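3.2 What people keep near a window

We were surprised, and rather pleased, by how readily the households in Tendcombe talked to us about their windows. Of the 289 people who returned the February diary, most wrote more about the light in one favorite room than about heating, noise, or rent put together, and several went on well past the space we had given them.
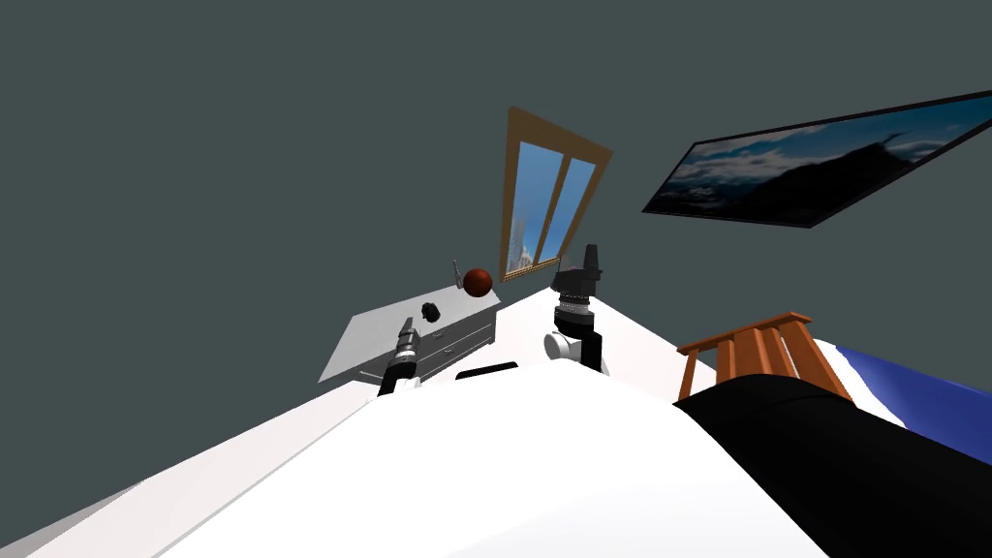 Figure 4. Window with a chest of drawers below it and a framed landscape on the same wall.

The Bristdale diaries were shorter but no less fond. Residents there told us that they put things near the glass simply to enjoy them in the morning — a plant, a bowl, a card from a grandchild — and that they moved them when the season changed. We coded 774 such mentions into 17 groups, and seven of those groups are taken up again in Section 4.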